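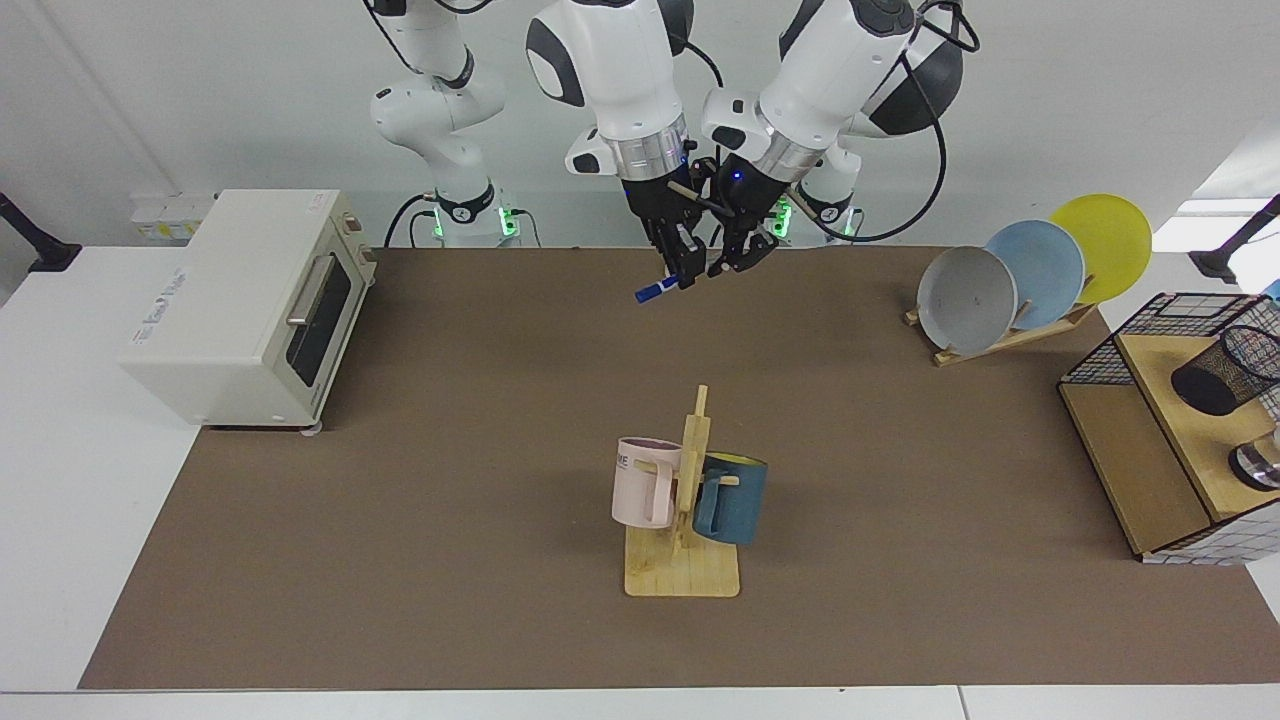 4.2 Setting up the kitchen chores

Complete section 4.1 before you start. Both base rings must be lit green.

1. Lay the brown mat flat on the table. The Predero arms find their work area by it.
2. Put the toaster oven on the left side of the mat, turned so the door faces right.
3. Stand the mug tree near the front edge, in the middle. Hang up to 3 mugs.
4. Place the dish rack at the back right and stand the plates in it on edge.
5. Choose program 812 (Mugs and plates) and press Start.

Note: Expect slow work. In our September trials at Tosthorpe, hanging one mug took more than 3 minutes, and a person does it in seconds. Plates in a rack went better. Oven doors are still unreliable – the gripper often slips off the handle.

Note: Small loose items such as pens and thin sticks can be picked up, but passing them from one gripper to the other is a test feature. Do not count on it for daily use.

Caution: Keep hands off the mat while the arms are moving. Do not run any chore with the oven hot.

If an arm stops with error 3278, press Hold, clear the mat by hand and go back to step 2.

Section revised November 7, 2018, Ankica Milošević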